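Suturing bench notebook
July 25, 2018

Good session on the tissue pad, and I finally feel ready to write down bench rules for the automated stitching runs. Caradog and I have been arguing over these since the Celton draft came back. They're getting better every time!

Rule 1. Tails
Every cut tail gets trimmed to the same length before the next throw starts. We said 4 mm and I'd keep it. The wrist view is where you catch offenders, with tails poking out on both sides of the jaws and the finished column off to the right. 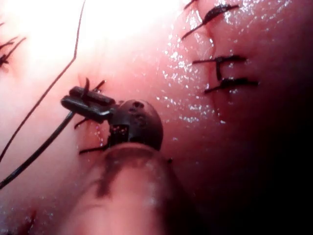 Rule 2. Loose thread
Offcuts come off the tissue before scoring. I love how clearly the fixed camera shows a closed line, but the tracker will happily follow any dark strand it meets, and a long one arcing over the knots is exactly what it likes best. Pick up first, score second.

Three knots on the line, strands still to clear:
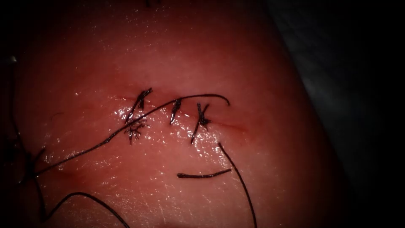
Rule 3. Log the instrument
Write the number molded on the wrist joint (13 in the close view below) next to the run number. Run 227 has no instrument against it and I can't use it for wear, a real pity – the thread path on that one was lovely. Also note which way the jaws point when they close on the thread. Zevdale's format has a column for it already.

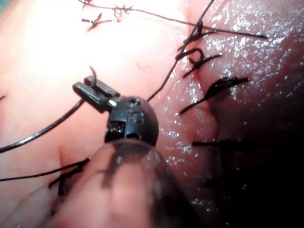
Wai-kit Huang

Added after talking to Caradog: he wants the needle rule moved up to number one. Fair enough, it's the one about safety. I'll renumber in August when the Fanberg people have read it.

Rule 4. Needle in view
No arm motion unless the whole needle, point included, is visible to the fixed camera. Park it well clear of the stitched row, like so:

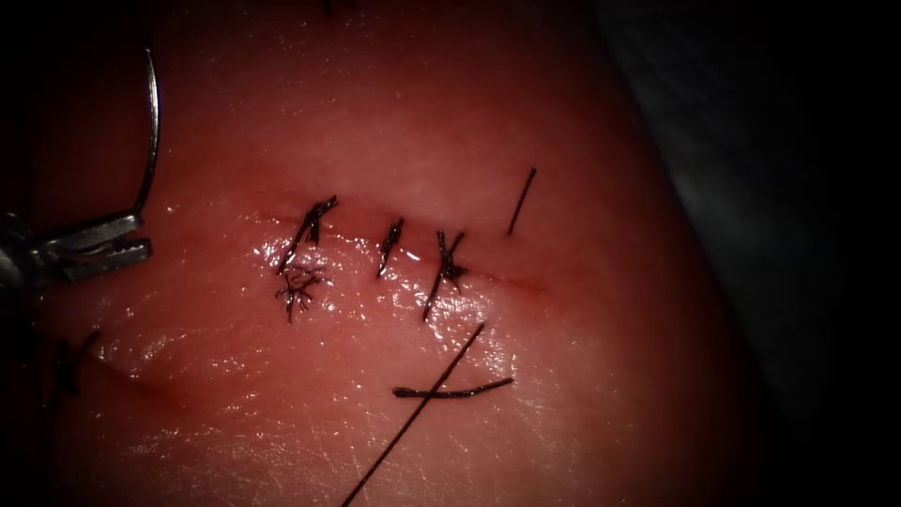

Still open
– Does a frayed tuft beside the wound count as an offcut? I say yes. Caradog says only if it lifts off with forceps.
– Max glare before we re-aim the light. Wet tissue sparkles right where we want to see the knots.
– Try all four rules on the next 33 runs and mark every breach, even the silly ones.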